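Posted Sunday by Carla Tannous
Print | E-mail

The great table reset, a thread

Okay, I said I would do the worktable this month and I am doing the worktable. Thread as I go, mute me if you don't care about clutter.

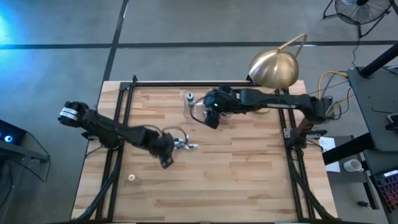
Butcher block and the gold lamp. I love that lamp.

Starting point, for those of you who missed last month's complaining: this table collects things. I put down a cup, then there's a bottle next to it, then mail, and by Thursday I'm eating dinner standing up at the counter.

The rule this time is that anything without a reason to live on wood goes into a clear bin or goes away. Shuzhen Cui gave me the clear bin idea and I fought her on it for a year (I like a basket! baskets are pretty!) but I can never remember what's in a basket.

The one problem with clear plastic is that on a light tabletop it just about disappears. You only catch the shine on the rim. I have set a book down on top of an open one more than once.

Somebody asked about the lamp. Brass, shiny dome shade, curved stem, and it leans in over the table, so you get the light where your hands are. I bought it secondhand from a man named Aiguo Wan who was moving and wanted 400 for it. I did not pay 400 for it. I'm keeping the number to myself but I was very polite and I brought cookies.

Polishing, because two of you messaged me – soft cloth, a little mild dish soap, dry it right away. Every fingerprint shows on a dome like that so I've stopped chasing them. Once a month and I move on with my life.

Coffee break. Back in a bit.

Back. Bottles now. Small bottles are my downfall. Vanilla, glue, eye drops, that oil for the sewing machine, all the same size with the same dark cap. My fix is a plain white label with the name written big. No cute font, no label maker, I lost the label maker in the spring.

Xiuying Qian wants to know why I don't put the label on the lid. Because I swap lids, Xiuying! I rinse two things at once and they go home with the wrong hats on.

On to cups. Little cups are the best organizers in the house and I will argue about this. Paper clips, pins, the screws from the thing you took apart. I used to buy drawer inserts and all they ever did was slide around. A cup sits where you put it.

The wood. I get asked about it more than anything else I post. It's butcher block, the kind made of long strips, light colored, and it came through Condeck as a plain slab. 700 with delivery, and delivery was two guys and a lot of sighing on my stairs.

I priced the same size at two other shops before that, and one quote came back at 1,905 and the other at 2,976. For a table! I had to go sit in the car.

Care is boring. Wipe it with the grain, mop up water when you see it, oil it when it starts looking thirsty. I use the Rultudo oil, it smells a little like oranges and the can lasts forever. Thin coat, leave it overnight, wipe off whatever's left in the morning.

If you get a ring from a cup, try fine sandpaper by hand before you panic. Go with the strips, never across. Then oil that spot. It'll look darker than the rest for a week or so and then it settles down.

Yuzhen Cao says she puts a tablecloth on hers and never thinks about any of this. Yuzhen, I admire you and I can't live that way.

Things I gave up today: a stack of takeout menus, one glove, a candle that smelled like a dentist, and the Dusia catalogs going back to when I had bangs.

Things I couldn't give up: the tin with nothing in it. It's a good tin. Leave me alone.

Where do the cables go, asks everybody, every time. I don't have a great answer. I group them by where they're headed and use cloth ties, the soft kind you can undo, and I try to run them down over the edge at a corner. Then in a month I do it again.

It's almost five and I'm calling it. Tomorrow is the shelf by the door, which has a Peng bag on it that I haven't opened since December and I'm a little scared of.

If you've got a better way to store pins than a cup, tell me – I'll read it, I just probably won't do it.

Oh and the sandpaper, before you ask, I use 220. Good night!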